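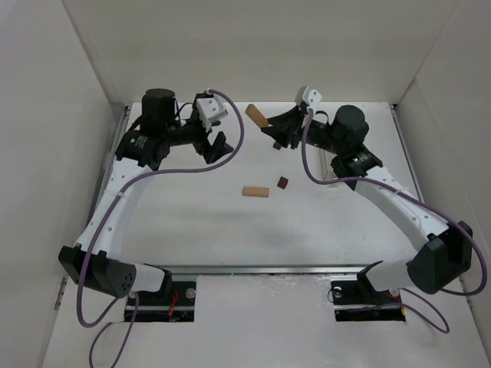

Children do not need to be told what a wooden block is for, one reader wrote after the last selection appeared on these pages, and it would be a pity if a gallery tried to tell them. The reader asked that the notes be kept short and that more attention be given to color, finish and storage. The present page has been prepared with that request in mind.

April
By Hedvig Solheim

The Buvik Collection of Small Woodwork holds 2,324 items, most of them blocks, pegs, counters and loose parts from building sets. The greater part came to Buvik in two transfers, the first from the Tusero workshop and the second from the estate of a private collector. Items are kept by size and finish. Sets whose original boxes survive are stored together with them.

Small wooden pieces on a white floor panel, with a block in orange. White is the preferred ground for colored pieces in this gallery, and readers preparing their own records are advised to use a plain surface of the same kind.

On color

Orange is well represented at Buvik. It appears in the early Tusero sets alongside red, green and a dark blue, and it was retained when the range was reduced to four colors. The workshop's order books list the paint by number only, and the names now used in the catalog were assigned by staff during the first inventory. Differences in shade within a single set are common. They are recorded where they help to separate original pieces from later replacements.

Painted pieces are not retouched. Where paint has been lost, the bare area is noted on the item card, and the piece is placed in a lined tray to prevent further rubbing against its neighbors.

On plain pieces

The collection includes 828 pieces without paint or stain. Many are from the Mak series, which was sold to schools unfinished so that classes could color the blocks themselves. Few schools appear to have done so. Pieces with pencil marks, initials or tally strokes have been kept as they were received, and the marks are transcribed on the card.

Visitors often ask about the type of wood. The catalog gives a species only when it is stated in the workshop papers or has been confirmed by examination. In all other cases the entry reads "wood," and corrections from readers are welcome if they are accompanied by a source.

On handling and storage

Pieces may be handled in the study room with clean, dry hands. No more than 30 pieces are issued at one time, and each tray must be returned before another is requested. Sharp corners should not be tested against other pieces, and stacking is permitted only with the duplicate set.

The trays are of the Elent pattern, shallow, with movable dividers. A full move into these trays has now reached the first 2,000 items. The remainder are in their earlier boxes and may be seen by appointment, although a longer wait should be expected.

Requests for the study room should give the item numbers wanted and a preferred time of day. Morning places are usually filled first. The study room is closed on Monday.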